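Forum: Small Office Fit-Out > Furniture and Surfaces
Thread: White top by a partition wall – grommets and the back edge

caddis_p
Posted in November, 7:40 pm

We have a white tabletop pushed up to a gray panel partition. The top came from Levilex, the partition from Brunthorpe. Two black cable grommets toward the back, one left and one right. The top is used at lunch as well as for work, so it has to hold a plate and a mug without anything going down the holes.

Two questions.

1. The back edge is curved and the wall is straight. Crumbs collect in the join. Fill it, or leave it?
2. Is it worth fitting closed caps to the grommets? Both are open at present.

Current state, with the lunch things and the seasonal item on it:

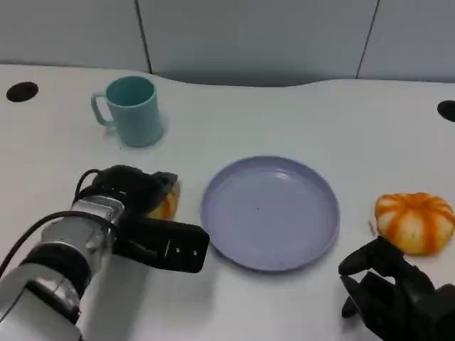 White top against the partition, with mug, plate and striped pumpkin.

The pumpkin has been dropping bits of stem. There is a piece next to it now. Grommet diameter is 40 mm if anyone wants to recommend a cap.

ostler7
Reply

Do not fill the join. Silicone between a tabletop and a partition is a mistake: the table moves, the panel flexes, and the bead tears within a few months. Then you have torn silicone with crumbs in it.

Pull the table out 20 mm and run a vacuum crevice tool behind it once a week.

caddis_p
Reply

The cables drop straight down from the grommets to a tray. If I pull the table out, does the tray need to move too?

ostler7
Reply

Only if it is fixed to the wall. If it hangs from the underside of the top, it travels with the table.

mrs_grommet
Reply

I disagree with ostler7 on the join. A fixed gap of 20 mm is wide enough to lose a pen. Use a brush strip, the kind sold for the bottom of doors. Screw it to the underside at the back so the bristles just touch the panel. It follows a shallow curve if you cut the carrier into short lengths. I fitted one 11 months ago and have replaced nothing.

On the caps: yes, fit them. Ultent sells a two-part cap with a flip slot. Measure the hole itself, not the outer flange. People order by the flange and the cap falls straight through.

fennimore
Reply

Brush strip holds crumbs worse than an open gap does. It also sheds. I took mine off.

mrs_grommet
Reply

Nylon or natural bristle?

fennimore
Reply

Natural. It was what the store had.

mrs_grommet
Reply

That would account for the shedding. Nylon does not do it.

tallow_and_pine
Reply

A separate point about the pumpkin. The white ones with orange stripes keep well, but when they go soft they go from the underside, and the juice can mark a white surface. Put it on a saucer or a cork mat. Turn it over every 7 days and press the base with a thumb. If it gives, throw it out.

The stem bits are normal. The stem dries and the end breaks up. Trim it back to sound material with pruning shears. Do not pull it off, as an open scar lets rot in.

ostler7
Reply

Would a plastic plate do in place of the cork mat? There is one on the table already – the lavender one.

tallow_and_pine
Reply

It would contain a leak. The raised rim helps. It will also trap moisture under the fruit, so I would still use cork.

caddis_p
Reply

The plate is for lunch. I will find a mat.

Decision so far: caps on both grommets, measured at the hole. I rechecked with calipers and 40 mm was the flange, so thanks for that. I have asked Sfeir for a price on nylon strip by the yard. If the minimum order is too long I will go with the gap.

fennimore
Reply

Try the gap first. It costs nothing and you can add the strip later.

mrs_grommet
Reply

Post the hole measurement when you order. Two of the Ultent sizes are almost the same and the smaller one rattles.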